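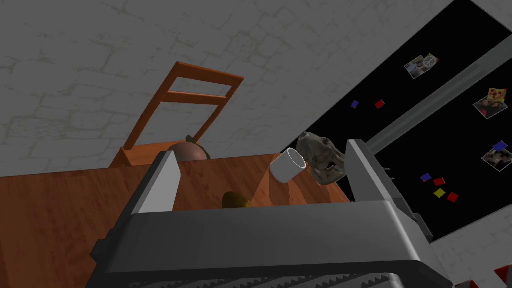

Prullik

Went to the open day at the Fusley lab. Thread on the simulation demo, the part of the visit I took notes on.

The setup: a simulated gripper over a wooden tabletop, with a white mug on its side between the two fingers and a skull right next to it. The view is from behind the gripper, so you look out over the housing at what the fingers are about to deal with.

The demo station runs a package they call Fang. Visitors got a keyboard, a short instruction card and 4 minutes each. You move the gripper in small steps, close it, lift, and the software logs the contact forces.

A mug lying down is a harder target than a mug standing up. Upright, you can come in from nearly any side. On its side, the axis matters, and if the fingers close along the length of the body they meet the rim first and the thing rolls.

The skull is an awkward neighbor. Eye sockets, a jaw, rough surface. The collision mesh behind it is simplified, and I asked how much. Answer: down to 3,000 triangles, split into convex pieces. Contact with the jaw area is therefore approximate, and they said so without being pushed.

Fruit on the table too. The round reddish-brown one is farther back, by the orange chair. Each item gets its own mass and friction values. The staff changed the friction on the mug live, from a menu, and you could feel the difference in the next attempt even on a keyboard.

The room around the table is modeled as well: cracked-looking gray wall, a black board with pictures pinned to it and small colored squares. I asked if any of that is used. It is, for the vision side. A plain background makes object detection too easy and the results don't carry over.

My own score: 10 attempts, 2 clean lifts. In most of the others I closed too early and pushed the mug toward the skull. One was a bad angle from the start and I should have backed out.

Questions I asked and the answers I got. Physics step size: fixed, set per project. Soft contacts: supported, turned off for the open day to keep the frame rate up. Export of the force log: yes, as plain text.

They also have a scheduling tool, Prilus, that queues runs overnight with the objects shuffled. It was on a slide only. I would have liked to see it running.

Next open day is in May. I plan to go back and try the same table with soft contacts on, if they will allow it.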